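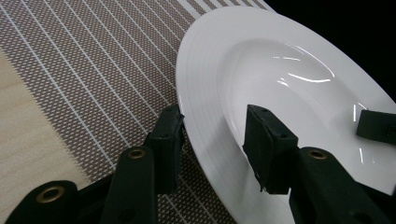 by Mabli Gape

So I finally made my grandmother's leek soup on Sunday, and I have thoughts! Her recipe card says to cook the leeks "until they give up," which I took to mean five minutes. Wrong. Thirty is more like it, on the lowest heat you've got, with way more butter than feels polite. I called my cousin Trefor to complain and he said he's always used a splash of cider too (not on the card, so I'm suspicious, but I tried it and okay, fine, it's good).

I did skip the potatoes this time, mostly by accident. They were still in the bag by the back door. It came out thinner but I went back for seconds anyway. Next up is her October apple cake, if I can read the handwriting.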